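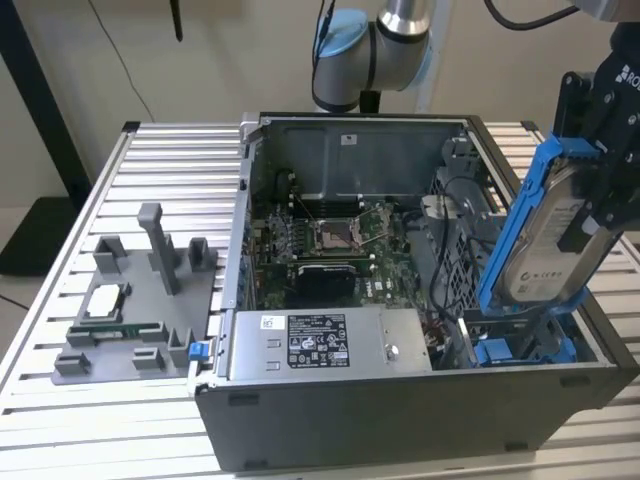
古いデスクトップ機を捨てるな、と言いたいわけではない。捨てる前に一度横に倒して側板を外してみてほしい、というのがこの文章の趣旨である。

側板を外せば、その機械を作った人が修理のことをどれだけ考えていたかがだいたい分かる。ネジの向き、ケーブルの余り方、メモリに指が届くかどうか。なかでも私が最初に見るのはドライブの固定方法だ。ここに手間をかけたメーカーの機械は、ほかの部分も扱いやすいことが多い。

ハードディスクの固定にはいくつか流儀がある。昔ながらの、ケージの左右からネジで留める方式。横からレールを付けて滑らせる方式。そして樹脂のキャディに入れて、ケージに差し込む方式。私は最後のものが一番よいと思っている。キャディの青い色も好きだ。工具なしで触ってよい部品を青や緑で塗り分けるやり方は、説明書を読まない人にも通じる。黒と灰色ばかりの筐体の中で青いものがあれば、まずそこに指をかける。それで合っている場合がほとんどである。

ネジ留めの方式を擁護する人の言い分も分かる。樹脂は割れる。古くなると爪が白くなり、ある日ぱきっと折れる。予備のキャディは機種ごとに形が違い、本体より先に手に入らなくなる。ネジなら規格品で、なくしても代わりがある。振動にも強いと言う人がいる。これは私には確かめようがないが、きちんと締めてあるものは確かに静かだと感じる。

それでも私がキャディを推すのは、ディスクは交換するものだからだ。電源も交換はするが、何年かに一度である。CPUに至っては、買ったときのまま一生を終える機械の方が多いだろう。ところがディスクは壊れるし、いっぱいになるし、中身を別の機械で読みたいことがある。頻繁に外すものほど簡単に外れるべきで、めったに外さないものは多少面倒でもかまわない。当たり前の話に聞こえるが、この順番を守っていない機械は多い。

私の手元にあったKurkenの小型機は悪い例だった。ディスクを一台外すために、まず前面パネルを外し、次に光学ドライブを外し、その下の金具を外す。金具のネジのうち一本は電源の陰にあって、短いドライバーでないと回せなかった。店で見たときは小さくて格好がよいと思ったし、実際に机の上では場所を取らなかった。代わりに、ディスクが異音を立て始めたときには半日つぶれた。

その次に使ったClutelの機械は、見た目は大きくて野暮ったい箱だった。ただし側板は手で外れ、ディスクは差すだけで収まり、電源のラベルは側板を開けたところから読めた。最後の点は地味だが大事だと思う。電源を替えようとして、容量を知るために一度電源を外さなければならないのはおかしい。ラベルは、見る人の側に向けて貼ってあるべきだ。

作業する場所についても書いておく。床でやる人が多いが、勧めない。腰が痛くなるし、落としたネジが絨毯に入る。丈夫な台の上に横倒しにして、中が上を向くように置くのがよい。立てたまま作業すると、差し込む力がそのまま本体を押して動かしてしまう。寝かせておけば力は台に逃げる。メモリを差すときもCPUを載せるときも同じで、基板は水平な方がずっと楽だ。

私はアルミのフレーム材を並べた台を一時期うらやましく思っていた。頑丈そうで、いかにも作業台らしい。ただ、レールの間に小さいネジが落ちそうなのが気になって、結局は古い食卓に厚紙を敷いて使っている。台は平らでぐらつかなければ何でもよいと思う。ネジは製氷皿に入れる。外した順に左から並べておけば、戻すときは右から取るだけで済む。

CPUを抜いた機械についてもひとこと言いたい。中古の店では、CPUのないソケットがむき出しになった本体がよく安く売られている。Markthorpeという近所の中古店では、そういう箱が棚の下に積んであって、一台1,000円だった。こういうものを買うときは、ソケットをよく見た方がよい。接点のピンが基板側にある型では、一本曲がっているだけで起動しないことがある。保護カバーがなくなっていたら、なおさらである。レバーが上がったままのものは、誰かが途中でやめたのかもしれないし、単に閉め忘れただけかもしれない。外からは分からない。

それでも、私はそういう箱を買うことがある。目当ては電源と筐体だ。基板が駄目でも、ドライブケージとキャディが揃っていれば十分に元が取れる。先に書いたように、キャディは単品では手に入りにくい。本体ごと買う方が安いという妙なことになっている。私の棚にはいま、そうして集めたキャディが5個ある。合う機械が全部あるわけではない。

Takácsというメーカーの筐体を使っている人から、キャディは見栄えのための飾りだと言われたことがある。ネジを4本回す時間などたかが知れている、と。時間だけならその通りで、差は3分ほどだろう。私が問題にしているのは時間よりも、やる気の方である。ドライバーを探すところから始まる作業は、後回しになる。後回しにしているうちにディスクは壊れ、写真が消える。指でつまんで抜けるなら、おかしいと思ったその晩に抜ける。私が間に合ったのは2回とも、工具のいらない機械だった。

もちろん、簡単に抜けるからといって雑に扱ってよいわけではない。電源コードは抜く。金属部分に触れて静電気を逃がす。キャディは斜めに押し込まず、溝に合わせてまっすぐ入れる。途中で引っかかったら力を足さずに一度戻す。無理に押した場合、折れるのはたいてい樹脂の爪である。ケーブルが下に挟まっていることも多いので、入れる前に横へよけておく。

最近の小さな機械では、ディスクそのものがなくなりつつある。薄い板状の記憶装置が基板に直接付き、キャディもケージもいらない。速くて静かで、文句を言う筋合いはないのだが、なかには基板にはんだ付けされていて、まったく外せないものがある。これには反対である。外しにくいのと外せないのとでは話が違う。持ち主が自分のデータを自分の手で取り出せる道は、残しておいてほしい。

だから、買い替えのときには仕様表の速度の欄だけでなく、側板の外し方とディスクの外し方を調べることを勧める。たいていは保守用の説明書に図がある。その図が短ければ、よい機械だと私は判断している。公開されていない機種は、私は買わない。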